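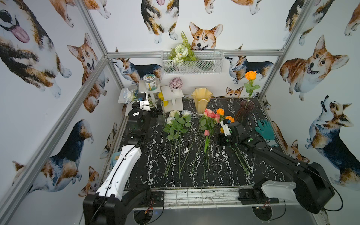

Ustcombe: Frequently Asked Questions

What is Ustcombe?

Ustcombe is a side-scrolling exploration game set in a flooded market town. You play a bell ringer looking for the way back up to the tower. It was made by Joscha Schmieder, with music by Zulkifli Santoso, and is published by Hundalgate.

What platforms is it on?

Windows and Mac. A Linux version is in testing and will be a free download for anyone who owns the game on the same store account.

How long is it?

Most players finish the main story in over 10 hours. The lower town is optional and adds a fair bit more, depending on how stubborn you are about the locked doors.

Is there co-op?

Yes, for 2 players on the same machine. The second player controls the lantern and can join or leave from the pause menu. There is no online play and we have no plans to add it.

Does it support controllers?

Yes. All buttons can be remapped under Settings – Controls. If your controller shows up twice, unplug it, close the game, and start again with only one plugged in.

Can I change the frame rate?

The game is capped at 60 frames per second by default. You can lift the cap in the video menu, but cutscenes will still play at 60.

What is the Trostach update?

Trostach is a free expansion due in January. It adds a new area north of the canal, 14 new rooms in the lower town, and a boss you can skip. You need a save that has reached the Antoniuk gate to get in. Old saves will work.

My save is gone. What do I do?

Don't start a new game yet. Open the save folder from the Help menu and look for a file ending in .bak. Make a copy of it, then remove the .bak ending from the original. If there is no such file, write to support and tell us which version you are running – the number is in the corner of the title screen.

Can I stream the game or post videos?

Yes, and you can earn money from them. The soundtrack is cleared for this too.

Is the soundtrack sold separately?

Yes, as a download. There is no vinyl at the moment.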